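Gripper diary, June, late

Fingers again. I had promised myself I would spend this week on the camera mount, and I've spent it on fingers.
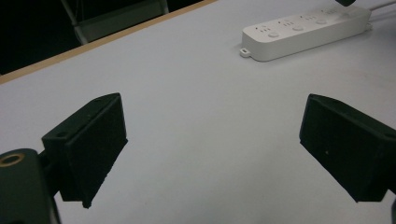
The Fraser pads were on by nine this morning and I had the whole of the day mapped out, which should have warned me. The plan was 200 closes with the Frasers, lunch, 200 closes with the Wukettis, then a sensible comparison in a sensible table. By lunch I had done 10 closes and lost a screw.

The screw was under my shoe. It had been there, I think, for most of an hour, and I had walked it to the kitchen and back. After that things picked up.

What I like about the Frasers is that they forgive you. You come in crooked on a tape measure and they grab it anyway, a bit sulkily, and hold on. What I don't like is everything they do with anything thin. Playing cards are hopeless. A loyalty card from the supermarket in Plundstead took me so many tries that I started to feel it was making a point about how rarely I shop there. The pads come together at the tips first and the card squirts out forward like a watermelon seed. I wrote "seed" in the margin every time it happened and the margin is now mostly seeds.

Changed over at three. The Wuketti set goes on with the same screws but a different amount of swearing. They are stiffer and they close flatter, and the card came up off the table on the first go. I was so pleased that I put it down and picked it up again a few times for no scientific reason. Then I tried the tape measure and it rolled away, and then I tried a lemon and it rolled away too, and further.

So that's where we are: one set for flat things and one set for round things, and a house full of objects that are a little of both. The obvious answer is a Fraser face on a Wuketti backing. I've known this was the obvious answer since spring and have put it off because it involves glue, and my history with glue is not good. The last time, I bonded 2 pads to each other and a third thing I never identified.

Also looked at the squeeze. I have been blaming the pads for slipping when some of it is plainly my hand. By late afternoon I squeeze less and drift to the left, and both sets get worse at about the same rate. If I run the Frasers in the morning and the Wukettis after lunch, as I did today, then I'm comparing breakfast me with teatime me and calling it a pad test. Tomorrow I'll swap every 10 closes. This will be very tedious and will use up what life the screw threads have left.

The controller question came up again as well. Dredodside sent another message about their arm, wanting to know which fingers I'd recommend, and whether whatever works in the hand will work on the end of theirs. I said probably. I then spent twenty minutes trying to write a longer and more honest version of probably, and sent that too. A hand cheats. It feels the thing start to go and tips to catch it, and I don't know I've done it until I watch the recording afterward. Their arm will go where it's told and stop there, holding nothing, with every appearance of satisfaction.

I did try to stop cheating. For one stretch I locked my elbow against my ribs, moved only from the waist, and picked up clothespins like a crane operator with a bad back. The Frasers dropped off noticeably. The Wukettis hardly changed, though I was also laughing by then, so I don't fully trust it. Worth repeating with a straight face.

Dredodside wants more than 2,000 closes on whichever set I choose before they'll fit it. I had been thinking of that as a reasonable number. At today's speed, allowing for screws, lemons and the crane business, I'd be done sometime after my knees give out. I may ask whether they'd take fewer if I wrote very neat notes.

The notes, I should say, are not neat. I read back over them after supper and found a line that says "good but suspicious" with no mention of which pads, which object or what I suspected. Going to start a proper log tomorrow, with columns. I've ruled up the first page already – it looks so professional that I'm reluctant to put a result in it.

For the morning: swap every 10, elbow in, find the small Allen key, no lemons before coffee. Buy glue. Read the instructions on the glue.

Camera mount still untouched. It's sitting on the shelf in its bag and I have started going around the other way to avoid it.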